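Joints de carrelage qui foncent derrière un plan de travail

Sarla Pandey
Bonjour à tous. Crédence en grès cérame posée en septembre, joints ciment de 2 mm, teinte claire. Depuis quelques semaines, les joints foncent sur les deux premières rangées au-dessus du plan de travail, uniquement côté évier. Le carreleur parle d'un simple séchage inégal. Faut-il tout gratter ou un hydrofuge suffit-il ?

Chiamaka Uzor
Eau de Javel, et on n'en parle plus.

Shahab Heydari
La Javel décolore en surface et finit par attaquer le liant du ciment, à éviter. Un écart de teinte limité au côté évier oriente vers une remontée d'eau par la jonction plan de travail / crédence. Contrôlez d'abord le cordon de silicone : s'il se décolle à l'ongle, déposez-le entièrement, dégraissez à l'alcool et laissez sécher 55 heures avant d'en refaire un. 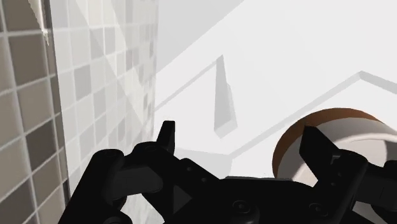
Avec des carreaux taupe et gris-brun de tons variés, je prendrais un joint gris moyen, moins salissant qu'un ton clair. Grattez sur les deux tiers de la profondeur, aspirez, humidifiez légèrement, puis rejointoyez - en époxy si le budget le permet, sinon en ciment hydrofugé. L'hydrofuge seul, appliqué sur un joint encore humide, enferme l'eau. Si les joints foncent de nouveau après réfection du silicone, faites vérifier le raccord du mitigeur.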